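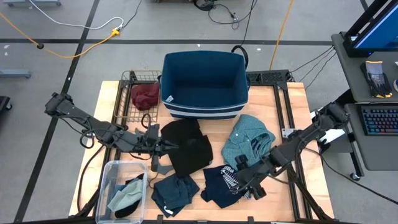 Ticket 1558: Pass times off for one satellite, no decode on the 70 cm downlink
Opened by: Costel Hodžić
Station: Kedbridge
Status: Closed
Opened: 22/04/2024

Problem as reported

The Kedbridge ground station gets nothing usable from Tavard, the student cubesat. The pass shows up in the schedule, the antenna turns and the recorder starts. The recording holds noise for most of the pass, then a faint trace near the end that slides off one side of the waterfall. Weather satellites come in fine on the same antenna. This has been going on for 9 passes in a row.

Already tried: restarted the tracking program, swapped the coax at the preamp, reloaded the station location. No change.

First reply, Todor Radonjić

Please send the tracking log, the orbital elements file you have loaded for Tavard, and the clock offset from the station computer. A trace that shows up late and off frequency is often timing or old elements. If the clock were wrong you would see trouble on the weather satellites too, so I would look at the elements first.

Update from Costel

Clock offset is well under a second. Log attached. The elements file has today's date on it, so I assumed it was current.

Todor Radonjić

The file date is only when it was saved. Open it and read the epoch on line 1 of the Tavard entry. Yours is from November. Every other satellite in the file is fresh, so the download runs, but this entry isn't being replaced. At that altitude, drag will have put the real satellite well ahead of where your software thinks it is. You are pointing behind it and applying the wrong Doppler correction.

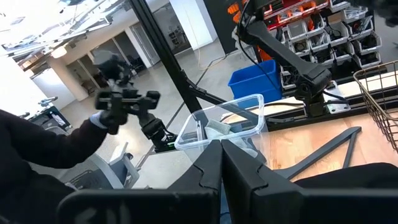
Kalliopi Radulović: Same thing at Tanduncombe. Our copy of Tavard was stuck on an old epoch too, and the catalog number had changed. After launch it was listed under a temporary number, and the update script matches on number, so it kept the old entry and skipped the new one.

Update from Costel

Confirmed. Our entry still had the temporary number. I deleted it, put in the new one and ran the update by hand. The epoch is now from yesterday. The predicted rise time moved earlier by several minutes — more than I expected.

Result

Next pass decoded from just above the tree line to loss of signal. Telemetry frames good, Doppler curve flat after correction.

Left to do

— Add a warning to the update script when any epoch is older than two weeks.
— Check the Berisha entry, launched on the same rocket.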